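Caven Ridge Cabins Are Finally Moving Again

I got a text from Tyra Solheim at 7 in the morning, and it was all caps, so I knew something had sold. Two of the lakeside cabins at Caven went under contract in the same week! If you've followed that place at all, you know how long the signs have been sitting out front (one of them had a bird's nest on it by May).

Tyra handles most of the listings on the Trarkstead side of the lake, and she's been telling me since spring that buyers were circling. They'd drive up, walk the dock, ask about the septic, and then go home to think. What changed is the rental rule. The owners' association voted in June to drop the minimum stay from a full week to 4 nights, and the phone started ringing pretty much right after that.

I get it. A week is a big ask for a family that just wants a long weekend on the water, and an owner who can fill those shorter gaps has a much easier time with the mortgage. I rented up there myself two summers ago and paid for three nights I didn't use.

There are 34 cabins in the development and 5 of them are still for sale, counting the big corner one with the wraparound porch. The larger floor plan comes in at 1,376 square feet, with two bedrooms down and a loft that sleeps more kids than you'd want in it. The smaller ones are cozy, and I'd look hard at the storage before signing anything.

Eskil Skjelbred, who bought his place back when the road was still gravel, isn't so sure about all this. He told me he likes his neighbors to stay long enough to learn their names, and he voted no. He also said he'd probably rent his out in August anyway, so make of that what you will!

One thing to ask about is the dues. They cover the dock, the plowing and trash pickup, but the boat slips are separate, and there's a waiting list for those. Tyra says to get your name down the day you close.

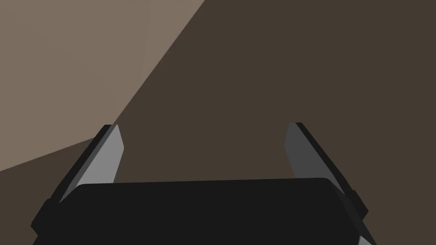

Also around the lake

The Isaksson building on Main, the one with the old bakery downstairs, is getting new windows before it goes on the market this fall. Asking price hasn't been set yet.

Over at Hokine, the model unit is open again on weekends from 10 to 3. Park by the tennis courts, and bring a jacket if you plan on going up to the roof deck.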